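I can't sew on a button. I want that understood before I give my opinion on sewing, of which I have a great deal.

The coat in question lost its second button in July, when I wasn't wearing it, which seemed unfair. I carried the button around in a dish with keys and foreign coins, then sat down one evening with a needle, a spool, and a video that lasted 57 seconds. The woman in the video was finished before I had found the hole in the needle. My own effort took most of the evening, and the button came off again on the bus.

So I took the coat to Miyuki Fukuda, who does alterations in the back of a dry cleaner's in Zorurthorpe and who charges as if it were still the year she opened. She threaded the needle while looking at me. I asked how long it had taken her to learn that, and she said she didn't remember not knowing it, and would I please move out of the light.

My complaint is with the word "basic." We call sewing a basic skill, the way we call boiling an egg a basic skill, and we cut it from the school day on the theory that anybody could pick it up if they had to. My school dropped it the year before I arrived and gave us a room of computers on which I learned a program that no longer exists. I have had to pick up sewing several times since. It doesn't pick up.

What the hand has to do is strange, if you try to write it down. The needle goes through cloth you can't see behind, the thread follows and wants to knot around everything except itself, and you pull until it's snug and then, if you're me, you pull some more. Anum Mohmand, a friend who teaches surgical trainees, tells me the pulling some more is what she spends her days on. Skin and tissue pucker just like a shirt cuff, she says, and complain about it longer. She has trainees who got top marks in everything and who hold a needle like a live wasp.
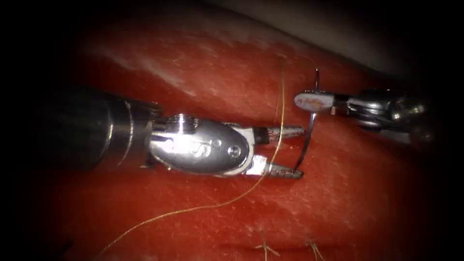 *A curved needle held in the jaws of the right-hand instrument, with the left one open just short of it.*

I find the curved needle comforting. You can spend a fortune on the equipment, and there at the end of it is a bit of bent metal and a thread, and my grandmother would have known what to say about the thread.

Anum would like her trainees to arrive having hemmed something. A pillowcase would do. I'd go further and have everyone hem something, including future accountants and including me, and be graded on it harshly by a person like Miyuki Fukuda. We could make room by dropping whatever replaced my computer program.

The button is still on, by the way. I've started checking it at red lights. The one below it is getting loose, and I have bought a spool of navy thread, and the coat, I should mention, is black.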